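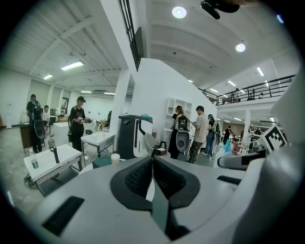 Good Practice for Hand-Held Gripper Sessions in a Shared Room
Student project report, Oddale course group, 7 Aug 2024

When we started in July, our plan was to compare a few ways of teaching a robot to tidy up around a sink, and the rules were going to be one short page at the back. Well, that page grew and grew, until our supervisor kindly suggested that it was the project!

We read through the logs of 734 recordings and marked every one that had to be thrown out, which came to 314 (a painful number, and we checked it twice). Most of the trouble came from small habits, like starting before the gripper was fully open, or two people reaching into the same space. From those notes we wrote four rules, and we tried to keep them plain enough to remember with your hands full:

1. Open and close the gripper fully before each recording, and look over the finger pads.
2. Agree out loud who has which sink table.
3. Anyone wearing a backpack rig gets the right of way, and stays off the stairs.
4. Keep the markers clean and uncovered.

Rule 3 caused the longest discussion, and we went back and forth on it for most of an afternoon. The Putwood group lets people climb stairs with a rig on if someone walks behind them. We still prefer our stricter version, although we'd be glad to see both tried side by side next term.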